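Mantenimiento de Equipos - Apuntes tema 4: inventario y amortización
(apuntes de clase, sin revisar)
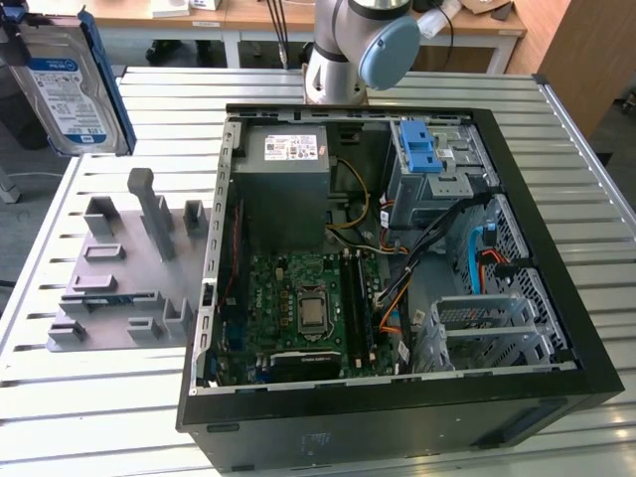 Fig. 1. Torre de sobremesa sin el panel lateral. Fuente de alimentación arriba a la izquierda, placa base debajo.

Repaso de lo anterior: coste de adquisición = precio + transporte + puesta en marcha. El IVA deducible NO entra. Cayó en el parcial y media clase lo sumó.

Amortización lineal. Valor de compra menos valor residual, dividido entre vida útil. Ojo con los meses: si el equipo entra en servicio en mayo no se carga el año entero.

Caso Pekau (el del taller de Haldane)
- 32 puestos, compra única
- coste total 2.525 € por lote, 2 lotes
- vida útil: hasta 24 meses según el contrato de Flimari, después se renegocia
- valor residual: cero, lo dice el enunciado

Hacerlo entero para la próxima sesión, con cuadro de cuotas. Los que uséis hoja de cálculo, dejad las formulas visibles.

Ficha de inventario, campos mínimos: código, ubicación, fecha de alta, responsable, proveedor, estado. El código no se reutiliza aunque el equipo se dé de baja. Koskela insiste mucho en esto (lectura obligatoria, cap. 3).

Bajas: por venta, por obsolecencia, por siniestro. Asiento distinto en cada caso, ver tabla en el campus. Ruotsalainen las agrupa de otra forma, no lo sigáis en el examen.

Pendiente: mejora vs. reparación. Ampliar memoria, ¿gasto o inmovilizado? Traed pensado el caso Idora.

Entregas por el campus, antes de las 14:00.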